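Robot Control Software, Handout 11: Grasp Planning from a Wrist View
Gudrun Eichhorn — 19th June
Filed under: Lecture Notes / Manipulation

The planner takes a target pose for the handle and returns a pregrasp pose, an approach vector and a gripper width. All three are expressed in the handle frame. Convert to the base frame only at the controller boundary — mixed frames were the most common error in last year's lab reports.

For the cabinet task in simulation, the fingers stay open and empty until the approach check passes. The check compares the estimated knob center with the midpoint between the fingertips, projected along the approach axis.

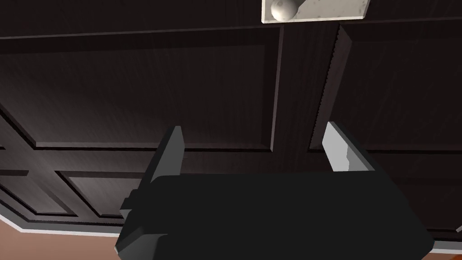

If the offset is above tolerance, the planner issues a lateral correction and repeats the check. The limit is 21 corrections per episode. After that the episode is logged as a failure and the arm returns to its start pose.

Set the gripper width to 80 percent of maximum for round knobs. Panel moldings can produce false edges in the depth map, so mask them before fitting the sphere. Use random seed 251 for all submitted runs.

Related notes
Handout 10: Frames and Transforms
Handout 12: Contact and Compliance
Lab sheet: The Predard Simulator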